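# The Single Sock Pile

Every laundry room has a spot where knitwear goes to wait. 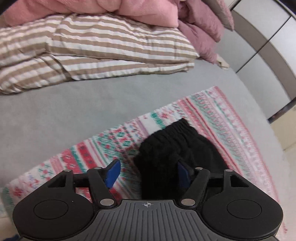
Roxana Salazar wants them dealt with the same day, before they leave the laundry room. Anything small and black that reaches the bedroom unpaired, in her view, is gone until spring.

She runs the folding tables at the Birmont, a wash-and-fold shop on Eritz Street that has been open since her aunt had the lease. Customers drop off bags by weight. Most of what comes out of the dryers is easy to place, and a stack of towels takes a couple of minutes. The small knits take the rest of the afternoon. One week last March she kept a tally for her own interest and logged 951 pieces, socks and gloves together, most of them black or navy.

The trouble with black knits is that they look alike until you hold them side by side. Under a warm bulb, a faded black and a dark navy can pass for a pair. Salazar sorts by the window when she can. She checks the cuff first, then the ribbing, then the length of the foot. A cuff that has been through 100 washes feathers at the edge and stops springing back, and it won't sit well next to a newer one even if both came out of the same package.

Khải Đặng, who repairs knitwear two doors down at Doãn, looks at cuffs for a different reason. The elastic is what gives out first in the pieces people bring him. He blames high heat for most of it, and the habit of balling socks by turning one cuff over the other, which keeps one side stretched for as long as the pair sits in the drawer. He lays his flat and folds them in thirds.

Gloves get the same treatment at both shops. Pull the fingers straight, smooth the palm, fold the cuff down over them. Fuzzy yarns go inside out in the wash and dry on a rack.

As for the leftovers, Salazar keeps a shallow Vanuvik bin under the table and holds singles for 2 months. It had nearly 300 in it when she took over the shop, and she spent two evenings going through them with the radio on. A fair number were matched. The rest went to Đặng, who cuts good cuffs off worn-out socks and uses them to finish sweater sleeves.

The bin gets emptied at the end of March this year. Customers who think they have something in it should bring the other half.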